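软木台面、洞洞金属桌和起皱的深色布：几条流传很广的窍门，我信一半

每隔一阵子就有人把同一批"工作间神技巧"重新转一遍，配上干干净净的图，下面一堆人说学到了。我家里有一张做手工兼打包兼熨衣服的大台子，用了几年，这些技巧大半试过，有的确实管用，有的试完只多了一样要扔的东西。按台面、收纳、布料三块写，想看哪块直接跳。

先讲台面

"铺一层软木，什么都解决了。"这句话我见过太多次。软木的好处是真的：放下金属工具声音小，小零件掉上去不会蹦出老远，冬天胳膊搁上去不冰。可是说它"耐切割、自愈合、防水防油"，我就要打个问号。自愈合这个说法多半是从切割垫那边借过来的。软木是一粒一粒压出来的，美工刀划过去就是一道口子，过一个月去看，口子还在，里面还多了灰。要裁东西，老老实实垫切割垫。

防水也一样。表面封过的软木，水洒上去马上擦，没事。没封过的，一杯茶放久了就是一个圈，擦不掉，只能打磨。卖家页面上写的"天然防水"，请先问一句是哪一种，边上有没有封。边比面重要得多，水都是从边上进去的。

我买的那卷是 Korudmont 的，宽度刚好，厚度也还行，就是刚打开那几天卷得厉害。网上教的办法是用吹风机烤平。我试了一小块，边角发脆，一掰就掉渣。后来反过来卷着放了一夜，再摊开，四角压上书，第三天就服帖了。没花钱，也不用盯着。
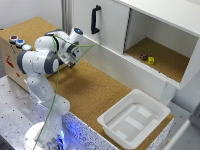
固定软木要不要满胶，各有各的说法。教程里几乎都让你满胶，理由是不起泡。满胶确实不容易起泡，可是哪天要换，铲下来的时候你会很后悔。我现在的做法是四边贴双面胶，中间空着，压实以后放东西和推东西都不跑。如果台子是拼起来的，一边是软木，一边是打满规则小孔的浅灰色金属桌面，更不必追求整张铺满，两种面各干各的：金属那半边夹东西、锁东西，软木这半边放纸箱、放怕磕的东西。中间的接缝倒是要看一眼，像那种白底带深色和蓝色斑点的边条，碎屑落上去很难分清哪些是花纹哪些是渣，擦的时候得用手摸一遍。看着耐脏的花色，用久了都是这个毛病。

带孔的金属桌面也有一套神话，说是"螺丝随便锁，配件随便买，永远不会不够用"。孔距对不上，什么配件都是废铁。买配件之前拿尺量自己桌上两个孔中心的距离，再量孔径，两个数都写在手机里。我吃过一次亏，Gaten 的一套夹具，页面上写"通用"，到手一个都插不进去。退货的运费比夹具本身还叫人生气。

孔里会积灰，这一点宣传图上从来看不出来。吸尘器换细嘴贴着吸，比拿牙签一个一个捅快得多。有人推荐用湿布擦完再吹，我不赞成，湿灰进了孔边就成了泥，干了以后更难弄。先吸，后擦，布拧到不滴水。

软木的日常清洁没什么花样。干刷子顺一个方向扫，再用微湿的布过一遍。小苏打糊、白醋、柠檬这一套，我都见人往软木上抹过，颜色会变浅一块，味道也要散好几天。掉了胶的地方用橡皮擦慢慢搓，搓不掉就算了，工作台又不是餐桌。

再讲台面上的纸箱

收纳博主最爱说纸箱不能留，要换成统一的透明盒。我换过一批，前后花了 500 多块，现在有一半空着叠在柜顶。透明盒适合放每天都要看一眼的东西，纸箱适合放过两周就要走的东西，比如待寄的、待退的、待修的。它们本来就待不久，给它们买房子干什么。

纸箱要留的话，有几件事值得做：

封箱胶带撕干净，不然下次封的时候新胶粘旧胶，一扯就开。
外面原来的印刷字样别管它，用一张白纸写上现在装的东西，贴在朝着你的那一面。贴在顶上的标签，叠第二个箱子就看不见了。
箱子放在软木上不用另外垫东西，装重物的别拖，抬起来挪。拖一次，软木就起一道毛。
箱底受潮发软的直接扔，别拿胶带加固，加固完还是软的。

有人说纸箱招虫，一个也不能进屋。我不敢说不会，厨房水槽下面和阳台确实不要放。干燥的工作间里放上几周，我没遇到过问题。要是放了一年都没打开，那跟虫没关系，里面的东西你多半用不着。

台子靠着柜子的，柜门前面那一条别堆。听起来像废话，可我见过的工作间，十个里总有好些要先搬箱子再开门。搬着搬着就不开了，于是又去买一个新柜子。省钱的办法是拿纸胶带在台面上贴一条线，线以内不放东西。贴一周看看，管用就留着，不管用也就浪费一截胶带。

然后是布

深色的布最容易暴露手艺。浅色布上有折痕，远看没什么；深藏青或者近乎黑色的布，一道褶就是一道亮线，灯一斜打过来，全出来了。所以我对"卷着收就永远不皱"这种话特别警惕。卷着收只是把深折痕换成了一排浅折痕，尤其是长条形的料子，卷得松了，横着的纹路一道接一道。卷得紧一点会好些，中间要有芯，保鲜膜用完的纸筒就行。
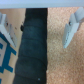 深藏青近黑的长条布，横向褶皱一道道排下来，左边缘探出一小块黑色的片状物。

像这样的软褶，别急着上熨斗。先分清两种：手掌一抹就变浅的，是放出来的浮褶；抹过去纹丝不动，指甲顺着能摸到一条棱的，是压死的折痕。浮褶挂一晚上就去了大半，长条布从中间搭在圆杆上，别搭在细铁丝上，铁丝自己就会勒出一道。死折痕才用得着蒸汽。

蒸汽这件事，水分也很大。我手上这台挂烫机是 Bullier 的，花了 800，广告里一抹就平，实际上对薄料子挺好，对厚一点的斜纹布就是湿一遍再干一遍，折痕还在那里。后来我还是拿普通熨斗垫一块棉布，压住数几秒，抬起来，挪到下一处。别来回推，深色布来回推会推出亮光，亮光比褶子还难救。

"喷点白醋水再熨，永不反光"，我试过，在一块旧裤料上有点用，在另一块上什么变化都没有，味道倒是两块都有。我猜跟料子里的纤维有关，说不准，先在看不见的地方试。还有一招是喷稀释过的柔顺剂，代替所谓的除皱喷雾。便宜是便宜，浅褶也确实能松一点，就是喷多了会留水印，深色布上特别明显，离远一点喷，宁少勿多。

布边上要是有夹子、扣片、调节头一类的小硬件，熨之前先摸一遍。塑料的遇热会变形，金属的会在布上压出印子。能拆就拆，不能拆就让它伸在熨衣板外面，只熨布的部分。收的时候也一样，别把硬的东西卷在最里面，外面每一层都会顶出一个包，下次打开你会以为布坏了。

软木台面能不能当熨台用？有教程说能，隔热嘛。我试过垫一层毛巾直接熨，毛巾下面的软木颜色深了一圈，还有股糊味。隔热是一回事，受不受得了一直烫又是另一回事。要用就架熨衣板，或者垫够厚的羊毛毡。毛毡买纯羊毛的，混了化纤的便宜货遇热会发硬。

量布的时候还有一个老问题：在软木上铺布很稳，不滑，所以大家喜欢在上面量。可是软木拉着布，布没摊平你也感觉不到，量出来偏短。我有一回要裁 44 厘米的料，在软木上量得好好的，拿到光面上一抖，长出一截来。从那以后量布都去金属那半边量，布能自己滑平，量完再搬回来画线。粉片用浅色的，尖头那种，Sotiropoulos 的粉片画得细，掉粉也厉害，画完别用手抹。

粘毛器在深色布上好用，在软木上千万别用，会把表面的颗粒带下来。反过来，扫过软木的刷子别直接拿去刷黑布，刷上去全是棕色的渣，我干过。两把刷子分开放，柄上缠不同颜色的胶带。

几条我干脆不信的

用透明指甲油封软木的边。干了以后会裂，裂开的地方照样进水，还不如一条纸胶带，脏了撕掉换新的。

在带孔桌面的孔里塞满橡皮塞，说这样就不积灰。塞子上面积灰，孔也用不成了。

把深色布放冰箱冻一夜除皱。拿出来是一块冷的皱布。

每天收工花 10 分钟把台面清到什么都没有。能做到的人本来就不需要看技巧。我只要求自己收刀、拔插头、盖上胶水，别的留到第二天。

一次买齐整套收纳。这话我劝了不少人，没几个听的。先拿鞋盒和纸箱凑合一个月，哪些东西老在换地方，哪些从来没动过，到那时候一清二楚，再去花钱。大约 100 块就够补上真正缺的那几样。

关于软木多久换一次，老有人问。我没有准数，角翘起来压不回去，或者手摸过去一直掉渣，就该换了。换下来的别整张扔，好的部分剪成小块，贴在箱底、椅脚、抽屉里，厚的那几块留着垫锅。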